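December, evening

Woke at five with the radiator knocking again. Lay there until six, then gave up and made coffee. The kitchen floor was so cold I put on two pairs of socks. Michiels opens at seven now that the winter hours have started, so I walked over in the dark and bought bread and a bag of onions. They have stopped carrying the rye I like. The woman at the counter said to try again after the holidays.

Spent the morning on the translation. I have 3000 words left in the chapter on canal tolls and I did 500 of them before lunch, most of those a list of cargoes. Peat, lime, roof tile, salt herring. There is a word in the original for a fee paid by boats that arrive after the gate is shut, and I can't find an English one. I put "late toll" with a note in the margin and moved on. Page 153 has a footnote that refers to a footnote that isn't there. Wrote to the publisher about it.

Soup for lunch, the last of the leek. Then the letter from Plodlow, which I had left under the fruit bowl since yesterday. They want the storage unit cleared by the end of January or the rent goes up by 80 a month. I don't know what is in there anymore apart from Dad's desk and the boxes from the old house. I should go and look before I decide anything. I will need a car for the desk.

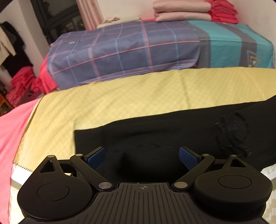 by Lotte Peeters
filed under: diary, winter

Walked out to Birura in the afternoon to get some air. The path by the water was hard underfoot and there was a skin of ice along the reeds, not enough to hold a duck. Two men were fixing the sluice railing and had the radio on. I turned back at the second bridge when my ears started to hurt. I have a good hat and never take it.

Called my sister at four. She has been offered the job in Vundden and hasn't said yes. The pay is better but it would mean moving the boys in the middle of the school year. I said she could ask them to hold it until summer. She said she had already thought of that - she usually has - and didn't want to look unsure. We talked about Christmas instead. I am bringing potatoes and the red cabbage.

Did another page after dinner and crossed out half of it. Onions, eggs and the heel of the old loaf. The publisher hasn't answered. Need stamps, lightbulbs, and someone to look at that radiator.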